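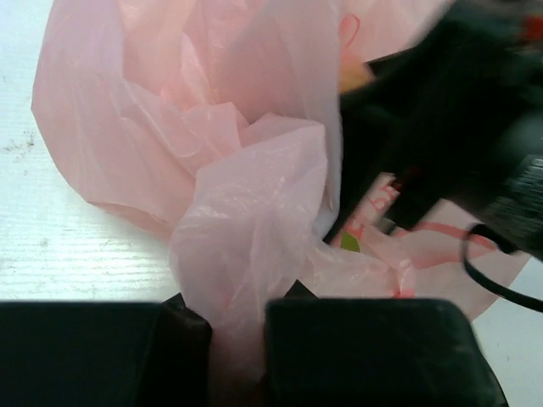

Polyxeni Michailidis wrote back on the last report that the tonnage looked fine but she couldn't tell from it whether people at the Asdale end are still putting film in with the bottles. Fair. Short answer, yes they are, less than in February. Longer answer below.

Progress report, film and bag drop-off, Asdale and Pirow
28 Jul 2024

Where we are
Nine drop-off points open. Pirow library was the last one, held up by the landlord over where the bin could stand. Now by the side door, signed off.
Households registered: 1419. Target in the grant letter was lower so we're ahead there. Registered doesn't mean active, see below.
Collected this period: 1738 lb of bags and wrap, weighed at the Cundix yard. Does not include the last Pirow pickup, ticket hasn't come thru yet.

Contamination
Main problem still food wrap with food on it. Second is receipts left in the shopping bags. Cundix rejected two loads in spring and none since the new labels went on. The old labels said "soft plastic" and people read that as anything that bends. New ones say bags and wrap, clean and dry, with a short no list underneath. Film in the bottle carts at Asdale is down but the crew there only check one route, so I woudn't lean on it too hard. Have asked for a second route to be checked in the fall.

Active users
We mailed a reply card to everyone registered. 257 back. Most say they drop off once a month or when the bag under the sink gets full. Biggest complaint is hours at the Asdale site, closes before people get home from work. Talking to the site about one late evening. No answer yet.

Money
Van Loon invoice for the bins paid in full. Hauling over budget, fuel surcharge nobody warned us about. Printing under, so I'd like to move what's left of printing into hauling. Need your OK in writing before I do that. Form attached separately.

Not done
School visits. Two scheduled, both moved by the schools. Rebooking for after classes start.
Spanish version of the label is drafted, needs a proofreader, I have a quote.
Bin at the Pirow senior center has a cracked lid, Van Loon sending a new one under warranty.

Next
Second route check at Asdale, late hours one way or the other, label out in both langauges. Will send the missing weight ticket when Cundix sends it to me.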